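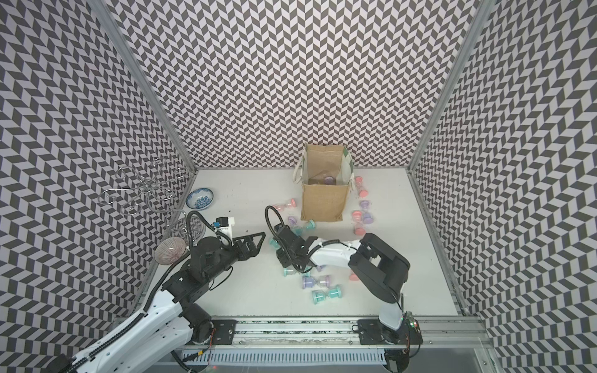
Home | Stories | How Stuff Works | Try It | Grown-Ups

Filed under: Machines and Manners

Reading time: 4 minutes

Why Do Robots Need Rules?

I have a cousin's kid who asks me questions the way other people eat popcorn, and last week's was a good one. "If a robot does what it's told, why does it need rules?" I said I'd write it all down, so I am.

First, a robot arm doesn't know you're there. It can be very good at picking up a sand timer and dropping it in a bag, and still have no idea what an elbow is, or that yours hurts when something bumps it. It isn't mean and it isn't nice. Some robots have sensors that help them notice people, but plenty of them just go where the program sends them. So people have to do the thinking ahead of time, and a rule is thinking that somebody wrote down so the next person doesn't have to start over.

I visited a workshop in Sturnside back in May, where they teach pairs of arms to tidy up small things. They have 7 rules on a sheet by the door – big letters, a bit of tape hanging off one corner – and everybody reads them before going in, even the people who wrote them. Here are the ones I liked best.

Keep out of the reach zone. Stretch your arm out and turn in a circle. Everything your fingers could touch is your reach zone. A robot has one too, and it's often bigger than it looks, because an arm that is all folded up can unfold! When the arms have power, people stay outside that zone. You don't lean in to grab something that rolled away. You stop the robot first, and then you get it.

Know where the stop button is. An emergency stop is usually a fat red button, often with yellow behind it, so you can find it in a hurry. You push it and the robot stops. The part I like is that letting go of the button doesn't start the robot up again. Somebody has to reset it on purpose, after checking that everything is okay. And you never get in trouble for pushing it. If you thought something looked wrong, you did the right thing.

Go slow when people are close. A fast arm is hard to get away from. At Sturnside, when a person is teaching the arms something new, the arms can't go faster than a slow walk. It makes for a pretty sleepy afternoon, I won't lie, but you get used to it.

Two arms have to share. This one surprised me. If two robot arms work over the same patch of floor, they can bonk into each other, and a gripper can get bent that way. So there's a rule about taking turns in the middle. Think of two kids reaching into one box of crayons. One goes in, comes out, and then the other one goes. The computer running the arms keeps track of whose turn it is.

Mind the cables. Arms bend and twist all day long, and the wires have to bend with them. Before starting, somebody checks that there's enough slack and that nothing is pinched or rubbing.

Write it down. They have a notebook called the Nerodow log (it's named after the street, I asked) and every time something goes wrong, even a tiny thing, it gets a line. A dropped timer gets a line. A squeaky joint gets a line. When I was there it had 1,914 lines in it. Reading back through it is how they decide which rules need changing.

Now, a rule on a door is one thing, and a standard is another. A standard is a set of rules that lots of people in lots of places agree to use. They argue about it, sometimes for years, and then it gets published so that a robot builder in one country and a robot builder in another can make machines that are safe in the same ways. Some of these are really long. The binder they keep in the Sturnside office has 400 pages, and I got as far as page 3 before I needed a snack.

Try it at home! You need one friend and some small toys on the floor. One of you is the robot, and the other is the operator. The operator gives orders like "reach left," "close hand," and "lift," and the robot does only what it hears. If anybody says "stop," the robot freezes until the operator says "reset." Then write down your own rules for next time. Ours had one about socks.

Words to know

Gripper: the part at the end of a robot arm that grabs things.
Operator: the person in charge of running the robot.
Standard: a set of rules many people have agreed to follow.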